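Drawer-opening fault halts Solley arm trials

Jan 4, 2022

Priveck has suspended hardware trials of its Solley manipulation controller after a force-limit fault caused a robotic arm to keep pulling on a drawer that had reached its end stop. No one was hurt. The drawer runner was bent and a wrist bearing has been replaced.

The fault occurred at the company's Zirham test hall on run 411 of a planned 700. According to the incident note, the controller should have released the handle when the pulling force passed 68 newtons. The wrist sensor reported a higher value, but the release command was not sent. The arm went on pulling until an operator, Iddrisu Quaye, pressed the emergency stop.

Helmut Ackermann, who heads the controls group, said the cause was a stale reading. When the sensor bus dropped a message, the software reused the last good value and did not mark it as old. "The limit check ran on every cycle as intended," he said. "It was checking a number that no longer meant anything."

A review of earlier logs found the same message loss on 94 runs. In each of those the drawer was still short of its stop and the missing values had no effect.

The revised controller treats any repeated timestamp as a fault, stops motion and opens the fingers. A separate limit on drawer travel has been added, set independently of the force reading. Both changes are being tested in simulation, with messages removed on purpose at different points of the pull.

Na-rae Woo, who runs the simulation work, said the handle grasp had been left unchanged so that results could be compared with the earlier logs.

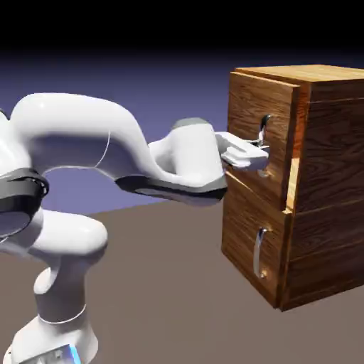
Next steps

Hardware trials will not resume until the simulated series has been completed without a missed release. Priveck has sent the incident note to Degefa, which supplies the sensor bus, and has asked for its message-loss figures. The emergency stop procedure is unchanged.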